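Height adjustable desk for a craft room - worth it?
Posted in Furniture and Workspaces

dunstan_69
I'm after a table for cutting patterns and folding bits of fabric. Standing at the kitchen worktop is doing my back in, so I fancy one that goes up and down. Seen a Joltden for 687 quid, which made me wince a bit. Anyone got one?

Marrowfat
Don't bother, get a fixed one and put it on blocks. I did mine 7 years ago and it hasn't moved since.

hemline
Blocks are fine until you want to sit down! I change height all day long - up for cutting, down for pinning.

Marrowfat
Fair enough, but motors go wrong. Blocks don't.

tillypins
I'd go for a plain white top whatever you do. Pale stuff still shows up on it, even thin see-through sheets, and you can spot every stray thread. Ours has the controls tucked under the front left corner, so they don't get in the way when you're leaning over.

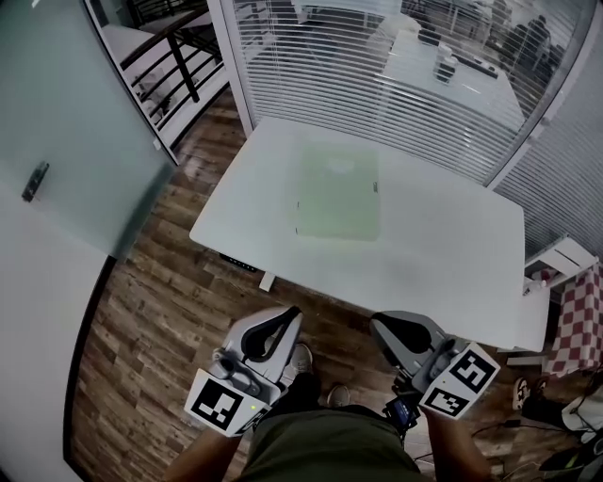 Xiuying Hou
White is lovely for the first month, then you see every pencil mark. I had 2 white ones and went back to wood. Also check which side the buttons are on, I'm left-handed and kept catching them with my hip.

tillypins
Pencil comes off with a damp cloth, I've never had trouble.

dunstan_69
Right, off to measure the room. Still not sure about the blocks, Marrowfat!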